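Thursday, evening

Spent most of the day on the grasp planner for the desktop disassembly cell. Gemma Rudd had merged the new Clerow build overnight, so I started by rerunning the saved plans from Clarbridge to see what had changed. Two of them came back different. Both were approaches near loose wires, and both were longer than before. I don't mind longer if the arm stays out of the cables.

The wrist view is still the weak part. Once the hand is down inside the case, the fingers hide a lot of what the segmenter needs, and the mask for the drive bracket shrinks or jumps over to the blue cable. I wrote a filter that keeps the last good mask from the fixed camera and projects it into the wrist view — crude, but the pose stopped jumping when I ran it on the old logs.
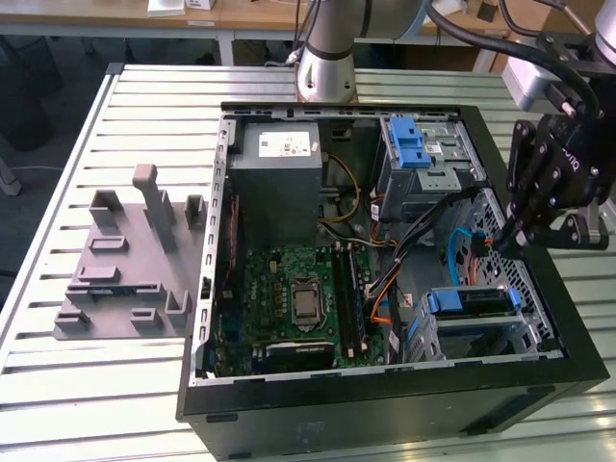

The Dell tower from the fixed camera, then the hand at the blue bracket from the wrist.

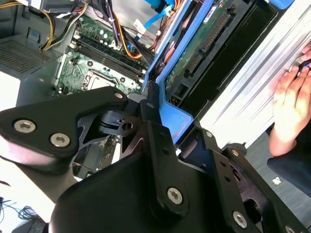

After lunch I went through the controller settings. The force loop runs at 200 Hz and the planner was sending it new targets whenever it felt like it, so the loop kept chasing. I put a small queue between them and dropped any target older than 3 cycles. Stoltuvby had the same trouble last spring and fixed it in the driver, but I would like to keep the driver alone for now.

The cable model needs a real decision. Lambert treats every wire bundle as one solid keep-out box, and with that on, the planner can't find a path to half the parts. With it off, it plans straight through them. I want a cost instead of a box. Gemma thinks that will be slow. She may be right, and I haven't timed it.

Left a batch of replays running at six. Need to check the logs first thing and write up the queue change before I forget why I picked those numbers.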